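The owner of Bustance, a hair accessory shop in Prurkorgate, opened in September with two shelves and a card table. She now carries 1,867 items, most of them under three dollars.

"I thought I'd sell clips," she said. "People came in asking for scrunchies, so I bought fabric."

She sews them herself, roughly 40 a week, from remnants she gets at a shirt factory in Morrison. The elastic is the expensive part. She tried a cheaper kind from Pureck and went back to the old one after a month.

"It went slack," she said. "I replaced every one that came back."

Rent takes most of what the shop earns in winter. Summer is better, when the buses stop outside. She opens at 10 and closes when the street goes quiet — usually before six.

Plaid sells best in the fall and plain black all year. Velvet she has stopped making, as it slides out of fine hair.
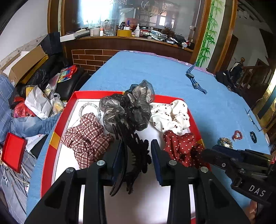
One regular customer said she would pay more for wider elastic, as long as it held through a full shift. The owner has heard this before and is testing 2 widths.

"I'm not raising prices until I've worn it myself," she said. She hopes to have the wider ones on the shelf before the school year starts.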